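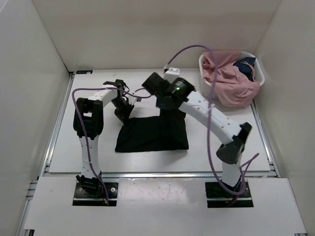 One black thing, folded, on a white table.

Does folding do anything?

Posted 2018-09-08

I have now read three articles in a month telling me that the way I fold my clothes is the reason my mornings are bad. I don't think that's true. My mornings are bad for the usual reasons. But I did what the articles said anyway, partly to be fair and partly so I could complain with some authority.

The one that got under my skin was on the Marwood blog. Marwood sells drawer dividers, which you'd think might be mentioned somewhere before the last paragraph. They want you to fold every top into a rectangle, then into thirds, then stand it up on its edge like a file in a cabinet. A "settled" drawer, they say, saves you 16 minutes a week. Where does a number like that come from? Did somebody stand in a bedroom with a stopwatch? There's no link and no footnote. I wrote to ask and got a discount code.

So, the rectangle. I'll give them this much: a flat surface at a decent height is better than a bed. I've folded on the bed my whole adult life, and the bed has give in it, and a comforter, and everything you put down starts to slump. On a hard table the cloth lies where you put it. Black is also a terrible color to learn on. You can't see the seams, you can't see which side is out, and every bit of lint you own turns up to watch. I'd smooth a black top flat, be quite pleased with it, and find a whole sleeve doubled under the back.

Sleeves are where all these methods cheat, by the way. In the diagrams the sleeve is a tidy little flap that tucks in once. My sleeves are long and have opinions. Fold one straight across and it sticks out the other side, so you have to turn it back down, and now you've got a lump along one edge and your rectangle is a wedge. Stand a wedge on its edge and see how settled your drawer is.

I kept it up from February until the end of spring, which I think is a fair trial. Results: the drawer looked very nice on the day I did it. By the third morning I'd pulled one shirt from the middle and the ones on either side had leaned over into the gap. By the end of the week it was a pile again, only a pile with creases in it. I was not 16 minutes richer. I was possibly the reverse, but I didn't time it, so unlike Marwood I won't give you a figure.

What I had before the experiment, and what I have gone back to for most things, is a bin.

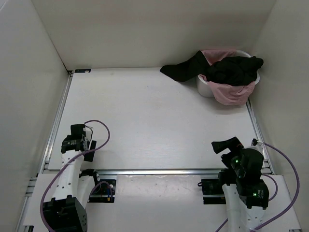
People are snobbish about bins. There was a long comment thread under the Clidham home newsletter this summer, 68 replies when I gave up on it, and the general feeling was that clean clothes left in a bin are a sign that something has gone wrong in your life. Maybe. But look at what's being asked of the clothes. A stretchy top doesn't care. A sweatshirt doesn't care. If a thing is going to be worn to the hardware store, it can come out of a heap and nobody at the hardware store will send you home.

The argument against the bin is that you can't find anything, and I'll admit there's something in it. The good one is always at the bottom. You pull on a sleeve and it keeps coming, and it brings something else along that you didn't ask for. Things hang over the rim and end up on whatever the bin is standing on. If I had 1,000 garments I might think again, but I don't, and I doubt you do either.

I also looked at the proper fix, the one from Ndlovu, who build closets. They have a showroom out in Drumdale with soft lighting and one sweater per shelf. One! I asked what the plain unit cost, the one with four pull-out trays and no doors, and it was $847 before delivery. The trays, I noticed, were bins. Nicer bins, on runners, but I know a bin when I see one.

Where I've ended up is a compromise that would please none of these people. I fold what creases: work shirts, the linen pants, anything I'd have to iron otherwise. I do it on the table and I do it badly, in half and in half again, and I lay it flat in the drawer where it was always happy. The rest stays in the bin until I wear it. Dark and light go in together, since they've already been through the wash and I can't see what harm they'd do each other now.

If you stand your shirts on edge and they stay there past the weekend, I'd like to know what they're made of. Comments are open. Please don't send me the one about rolling socks, I've read it.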